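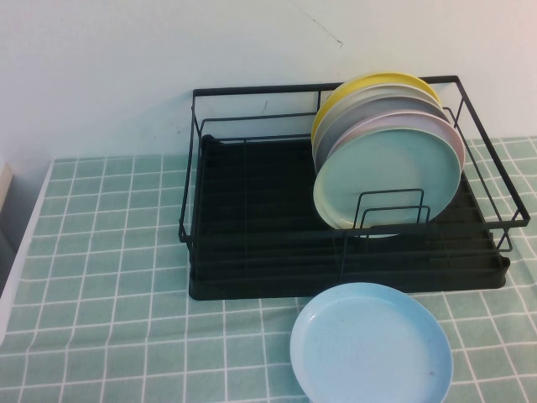
Dish rack bench, March 25, 2021. Five plates in, the blue one still on the cloth.

Thread, because people keep asking me whether we should buy the arm. Short version: I don't know yet, and I don't trust anyone who says they do after one demo.

Background for new followers. I do the equipment budget for a small kitchen services outfit called Clelton. We wash and rack a lot of plates for other people. Racking is dull and hard on wrists, so every year somebody pitches us a robot for it.

This year's pitch is from Solanki. Their arm, their gripper, their software, one price. The sales deck has a plate going into a rack on nearly every slide. Same plate every time, as far as I can tell.

So I asked for plates in different colors, a plain wire rack and a patterned cloth underneath. White lines on mint green, little squares. If the vision system only likes a gray steel counter I want to learn that before the invoice.

Look at how close those plates sit, face to face and leaning back toward the wall. Getting a plate into open space is one job. Getting it in next to five others is a different job, and the second one is what we'd be paying for.

Also, front plate is pale mint on a mint-green cloth. I picked that on purpose and I'm a little proud of it.

Then there's the plate lying flat. Go try to pick up a flat plate with two fingers and no sliding it to the edge of the table. You'll see why I keep bringing it up. The deck has no slide on this. I checked it 2 times.

Money. The quote has a line for "fixtures and setup" at $2412. I asked what was in it. Got back a paragraph about partnership. Asked again and got a list, and one item was a dish rack stand.

Spare fingertip pads are $458 a set. How long does a set last? "Depends on usage." Yes, I assumed it did. I've put in a set a month until somebody gives me a number in writing.

Somebody in the replies last time said I was being unfair to small vendors. Maybe. But Isteslow quoted us too, and they sent a wear chart without being asked. Their arm is slower and they said so on page one. I liked that more than I expected to.

Branislav Šťastný, who runs our floor, wants 20 full racks in a row with nobody touching anything. Solanki offered a video of their best run. We said no thanks, we'll stand there and watch.

What I haven't budgeted properly yet – training, floor space, and whoever gets called when it stops. The last one is the big one. Every quote I've read treats it as free.

I'm also pricing the boring option. Daludero makes a bench that tilts so you reach less. No software at all. It does nothing for the flat plate problem except leave it to a person, and a person is pretty good at it.

Decision is due in July. If the arm earns it I'll post that here, with the numbers, and take my lumps. Right now it's a "maybe" in pencil.

Replies are open. If you run one of these on mixed plates, tell me what you spent in year two. Vendors, please don't DM me the video.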